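Okay, settling in with a cup of tea to tell you all about the open day at Jestbridge, because I promised a few of you I would and my feet are too sore to do anything else. Long thread, sorry, you know what I'm like.

Getting there first. It's the old Mateos building out past the Pismont turnoff, and there are 8 parking spots, so leave the car at the rink and walk over. They capped the visitors at 60 and I think every one of us arrived at ten on the dot.

We were split into little groups and ours got Noelia Valcárcel, who has the patience of a saint. She's been working on robot arms for years and still talks about them like a new puppy. First stop was the shelf station, with cans and bottles set out like a tiny corner store and a pair of arms to do the reaching.

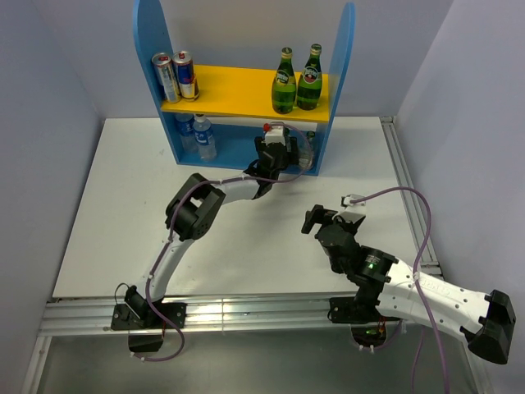

I asked her why they bother with drinks, of all things, and she said a drink is a lovely hard problem. Clear plastic is difficult for a camera to make out, glass is heavy and slippery, and a can will dent if you look at it sideways. I'd never once thought about how much my own hand knows when I grab a bottle out of the fridge!

They've recorded 1,280 practice runs at that station so far. Weidong Long keeps the tally and told us he's still nowhere near bored, which I half believed.

My neighbour's boy asked if the arms ever get tired, and Weidong gave him a proper answer, all about motors warming up and joints needing a check. Five minutes at least. The kid was thrilled.

Then we got on to tidying up, sorting the recycling from the good stuff, which is the part I'd happily pay for at my place.
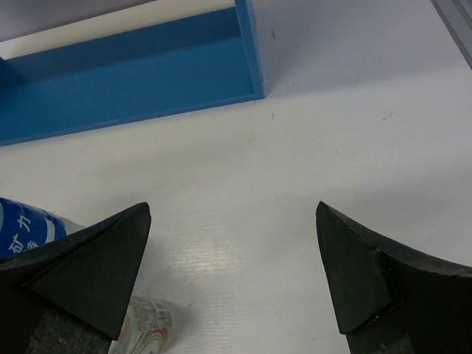 Noelia reckons the crushed ones are the real test, as no two crumple the same way and you can't just teach one shape and call it a day. I have a whole new respect for the folks at the bottle depot.

Snacks were from Rillivier, the bakery by the bridge, and I had two of the date squares (fine, three). Coffee was a bit weak but it was free, so I'm not going to grumble.

They're hoping to run another one in July, and I've already told my sister she's coming. If you've got kids who like taking things apart, bring them, and go early for the parking!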